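Lining drawers with marble contact paper, bubbles everywhere

sturkemness_sal
Posted 2022-04-15
OK so I'm redoing the drawers in an old dresser, inherited, smells like mothballs. Bought the Kasholm marble roll, paid way too much. First drawer is a mess. Bubbles, a big wrinkle down the left side, and I cut it short at the back. Do I peel it or live with it? Two more drawers to go before my sister moves in, in May.

pinchpleat
Peel it. Slowly, with a hair dryer on low. And don't cut to size first, cut it an inch over on every side and trim once it's down. Make a paper pattern of the drawer bottom if it isn't square. Old ones never are.
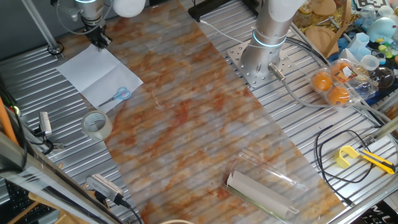
Then peel back only a couple inches of the backing, stick that edge, and work foward with a dry cloth. If you pull the whole backing off at once you're done for.

Iser584
Disagree on the stickiness part. Why glue anything in an old dresser?? Plain shelf paper, a bit of double sided tape in the corners, change it when it gets gross. My mom did it that way her whole life.

pinchpleat
Plain paper slides. Every time you grab socks it bunches up at the back.

Iser584
Not if you cut it right — mine hasn't moved.

arrieta_attic
Soapy water. Tiny bit in a spray bottle, mist the wood, lay the film, slide it around til it's straight, squeegee. Did my whole pantry like that.

uliana_l
Please don't wet bare wood! Drawer bottoms swell and then they stick all summer. Fine on painted or sealed. On raw wood sand it lightly, vacuum, wait a day, go dry. For the bubbles you've already got, pin prick and press.
— Uliana Levchenko

arrieta_attic
Fair, my shelves were painted. Should of said.

sturkemness_sal
It's raw wood so no water, thanks. Hair dryer is working, got half of it up. Some gunk left behind, anyone know if rubbing alcohol will stain pine?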